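4.2 Bedding state before making
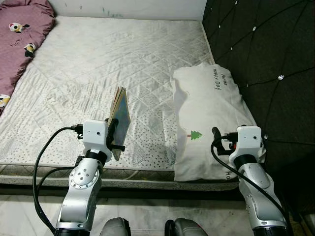
Each bedroom trial began with the mattress bare and the blanket left crumpled, so that making the bed could be scored from a common starting point. Following Kneževič, we treat the pillow as placed when it rests against the headboard. Loose items such as books were recorded separately.

Figure 6. Starting state: quilted mattress, pillow at the tufted headboard, blanket crumpled.

Blanket position accounted for most disagreement between the 2 raters.

Contact: Ilir Grgić, Borkeck | Back to top

Comments

mtl_18: Was a fitted sheet ever scored?

Savik reader: Figure 6 helps. Please define "crumpled."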